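Adjusting Sagging Cabinet Doors
Posted 7/3/19 by Ulholm Workshop Notes

A door that rubs at the bottom corner usually has a loose upper hinge. Open it fully and lift the free edge by hand. If the hinge plate moves against the side panel, tighten its screws before touching any adjustment.
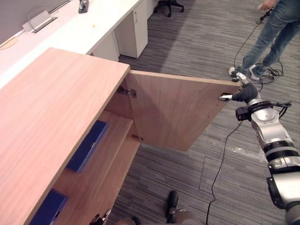
Cabinet door open, with upper and lower hinges.

If a screw spins without biting, remove it and pack the hole with glued matchsticks. Trim them flush, leave the glue overnight, and refit the original screw. Do not use a longer one; it may come through the panel.

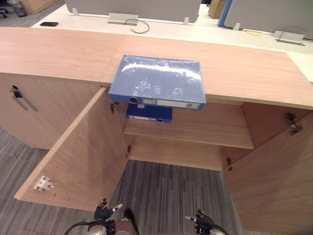
On hinges with two adjusters, the front screw moves the door sideways and the rear screw sets the depth. Work in half turns and close the door after each one. Height is set at the mounting plate on most types. The older Bellini plates have no slots and must be redrilled.

Aim for a gap of 2 mm between paired doors.
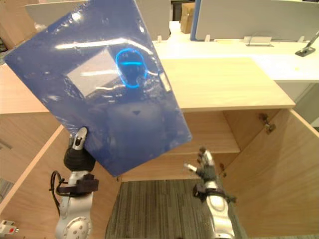

Set the left door first and match the right door to it. Recheck the screws after 10 days of normal use. Wulter hinges with a worn spring cannot be adjusted and should be replaced in pairs.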